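Handheld gripper collection: FAQ for operators

Pilavley site rules, updated October. Read before your first shift, questions go to the shift desk.

Do I need to finish the training first?
Yes. All 12 modules. No badge, no gripper.

How long is a session?
80 minutes max, then a break. Log the break. Wrists get tired before you notice.

What goes on the table?
One item per clip unless the task card says otherwise. Phones, cups, and your task card stay off the surface.

How do I start a clip?
Fingers wide open, item in view past the tips, hold still for a beat. Then go in. Don't start with the fingers already touching, the clip gets rejected and you redo it.

Which items count as "worn"?
Anything with scuffs, residue, chipped corners. Soap, erasers, sponges etc. Tag it worn even if it's only one corner. Worn items are fine to use, untagged ones are not.

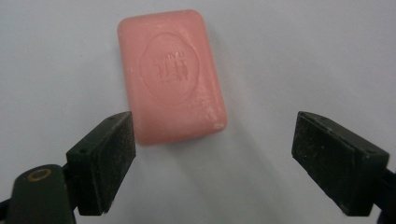

Wusska wrote in that the worn tag should have levels, light and heavy, becuase a scuffed corner and a bar that's half gone do not grip the same. Fair point. Going into the next version of the sheet. Until then one tag, and put the rest in the notes field.

Does the lettering have to face me?
No. Any orientation. Turn the item between clips and don't line it up the same way each time.

When do I clean the finger pads?
Start of shift and after anything that sheds. Dry brush only, no sprays. Light dust is OK, loose crumbs are not.

Can I wipe the item?
Only between clips. Never mid clip.

What if I drop it?
Keep recording, mark it as a drop. Do not delete. Dropped clips are usefull, and last quarter's set of 1,601 came up short on them.

Who checks my clips?
Gentile does first review, Pultudau does the second. If they disagree the clip goes back in the queue and you'll see it flagged.

Where's the full standard?
Shared drive, rules folder. It's 39 pages. Section on hand placement is the one people skip, please read it.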